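December, 14:20. Cable demos, Ornitz bench

Carried on teleoperating the plug insertion task with Josefina on the leader arm and me logging. Toothed fingers on today. Grip force set to 5 on the Trander slider, no higher. 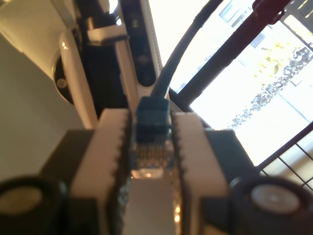 Plug held upright between the toothed fingers, seen from the gripper camera.

Josefina found it easier to close slowly and pause before lifting – the pause does show up in the recordings, so trim it before training. Total now 777 episodes, target 800. Discarded the ones where she regrasped halfway.

To do: ask Mahmoud whether the Achari export still drops the last second. Repeat with the blinds down.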